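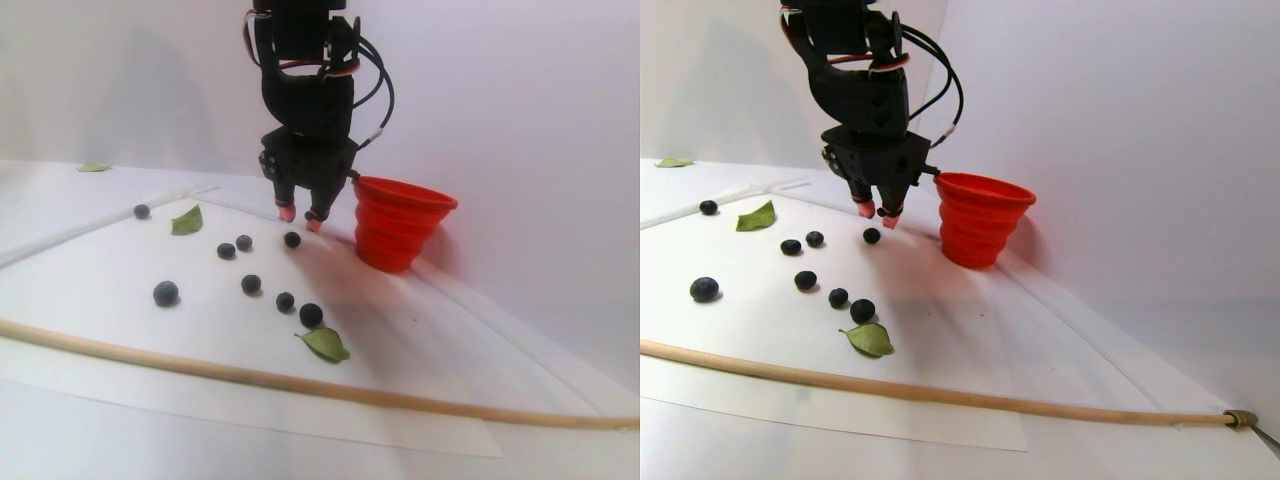
Blueberries and leaves, with a red collapsible cup.

Growing blueberries in containers

This page explains how to grow highbush blueberries in pots on a patio, balcony or paved yard. It is written for residents, schools and allotment holders who have limy garden soil or no garden soil at all. Gardeners with naturally acid ground should read our separate page on planting in open beds.

Before you begin

Blueberries need acid soil and will not do well without it. The compost should have a pH of 5 or slightly lower. In limy soil the leaves turn yellow between the veins, growth slows and the plant may die within a few seasons. A pot allows you to control the compost from the start.

You will need:

One or more blueberry plants, preferably two years old
A pot with drainage holes for each plant
Ericaceous compost, peat-free if possible
Composted pine bark for the surface
A water butt or other supply of rainwater
Fine netting and canes
A liquid or granular feed sold for acid-loving plants
A simple pH testing kit

Many varieties will set some fruit alone, but two different varieties that flower together will give a heavier crop and larger berries. Ask the nursery which varieties overlap. Labels are not always reliable on this point.

Choosing the pot

A young plant may start in a 10-litre pot. It should be moved on when roots show at the drainage holes, and a mature bush will be content in a pot of 28 litres. Do not place a small plant directly into the largest pot. The unused compost stays wet through the winter and the roots suffer.

Glazed and plastic pots hold moisture well. Unglazed clay dries quickly in summer and should be lined at the sides, leaving the base open. Stand the pot on feet so that water can drain freely. Concrete containers are not suitable, as lime from the concrete can pass into the compost.

Planting

Plant in autumn or early spring, when the weather is mild and the compost is not frozen.

Soak the rootball in a bucket of rainwater until no more bubbles rise. Put a layer of compost in the pot and set the plant so that the top of the rootball is level with its old depth. Loosen any roots that circle the outside. Fill around the sides, firming gently with the fingers, and leave a gap below the rim for watering. Water well and allow to drain, then cover the surface with pine bark.

Place the pot in sun or light shade, sheltered from strong wind. Fruit ripened in full sun is sweeter. 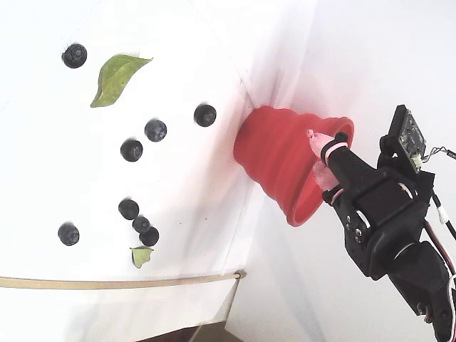 Department of Horticulture and Allotments, Winden

Watering

Keep the compost moist at all times, but never let the pot stand in a full saucer during winter. In warm weather a pot may need water every day, and a large bush in full leaf may need it both morning and evening.

Use rainwater wherever you can. Tap water in this district is hard and will slowly raise the pH of the compost. If the butt runs dry, tap water may be used for a short period, as drought does more immediate harm. Return to rainwater as soon as it is available, and test the compost at the end of the season.

Feeding

Apply a feed for acid-loving plants in spring as the buds open, following the rate on the packet. A second, lighter feed may be given once the fruit has set. Do not use general tomato feed, farmyard manure or mushroom compost. The last of these nearly always contains lime.

Overfeeding scorches the roots. If the leaf edges turn brown soon after feeding, flush the pot with plenty of rainwater and give no further feed that year.

Flowers and frost

The bushes themselves are hardy, but open blossom can be damaged by a late frost. If frost is forecast in May, cover the plant with fleece overnight and remove it in the morning so that bees can reach the flowers. Pots on a balcony may simply be moved against the house wall.

Netting

Birds will take the fruit as soon as it begins to colour. Put up the net before this point and after the flowers have fallen. Use canes to hold it clear of the branches, pull it taut and fix it at the base. A slack net can trap birds and hedgehogs, and should be checked daily.

Picking

The berries on one bush do not ripen together, and picking will continue for several weeks. A berry that has just turned blue is still sharp. Leave it for a few more days, until it is blue all the way round to the stalk and comes away with a light roll of the thumb. Any that resist should be left on the plant.

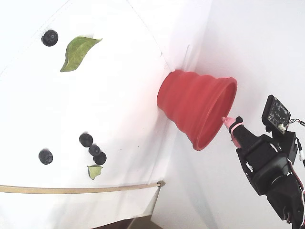
Pick into a shallow container, in the cool of the morning where possible. The pale bloom on the skin helps the fruit to keep, so handle the berries as little as you can and do not wash them until they are to be eaten. Remove leaves, stalks and any soft fruit before storing the rest in the refrigerator.

To freeze a surplus, spread dry berries in a single layer on a tray. Once they are hard, tip them into a bag or tub and seal it.

Pruning

Little pruning is needed for the first few years beyond the removal of dead or crossing stems. After that, prune in late winter, when the fat fruit buds can be told apart from the narrow leaf buds. Cut out one or two of the oldest stems at the base, together with any weak growth that trails on the pot. Fruit is carried on shoots made in the previous year, so avoid clipping the bush all over.

Common problems

Yellow leaves with green veins: test the compost. If the pH is too high, repot in fresh ericaceous compost and check the water supply.

Wilting in moist compost: look for vine weevil grubs among the roots. Nematodes may be watered in while the compost is warm.

Few berries: consider a second variety, and check that netting or fleece was not in place during flowering.

Red leaves in autumn: normal colouring before leaf fall. No action is required.

Further advice

Residents may bring a sample of compost for testing to the Torvik Road office on any Monday. Please use a clean, sealed bag and write the name of the plant on it. Enquiries about this page should be addressed to Gönül Sezer, extension 2109. School groups wishing to arrange a planting session should contact Cledwyn Probert at the same office.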